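About Udemora

Hello, and thanks for clicking through to the page most people skip! I started Udemora in the back bedroom of a rented house in Lakthorpe, and I still do a good part of the work from there, although the desk has improved and there's now a kettle within reach.

What we make is practice material for household robots. A robot that's going to tidy a home has to learn from an awful lot of examples — where things tend to be left, what a chest of drawers looks like from a low corner, what counts as floor and what counts as furniture. Filming all of that in real homes is slow and a bit nosy, so we build the rooms on a computer and collect the examples there. We have 781 rooms in the collection as I write this, every one of them laid out by a person first and then shuffled by our own software, which is called Tralturach. (It was meant to be a temporary name. I've stopped apologising for it.)

Each room gets 60 arrangements. The furniture moves, the clutter moves, the lights go up or down, and the viewpoint wanders about so the learner doesn't get too comfortable with one tidy angle.
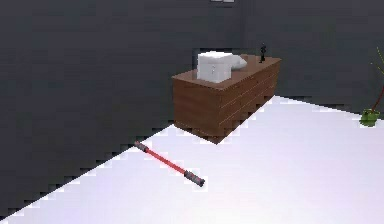

Clutter is the bit I care about most, and I'll happily bore you with it. When I began, my rooms were far too neat, like a show home, and anything trained on them fell to pieces the first time it met an ordinary bedroom. So now we put toys on the floor. A toy lightsaber is a lovely thing to learn from, being long and thin with two quite different parts to it, and a lumpy white something next to a plain white box is a proper test of telling one object from another. We leave plants half out of view as well. Homes are like that, and a robot ought to get used to it early.

Every example goes out with a label sheet saying what's in the room and where it sits. Tralturach writes the first version and then one of us checks it by eye, which takes ages, and yes, we've been told we could skip it. We tried that for a month and went straight back.

There are 11 of us these days, mostly part-time, several with school runs to work around. Our longest-running job is Wada, a shared set of bedrooms and living rooms that we add to every October, and 17 university groups use it at the moment. It's free for teaching. If you run a course and want a copy, or you'd like a sort of room we haven't built yet, use the form on the contact page and tell me what you're after. I read the messages myself, usually before nine in the morning with toast in one hand — so do forgive the odd typo in the reply!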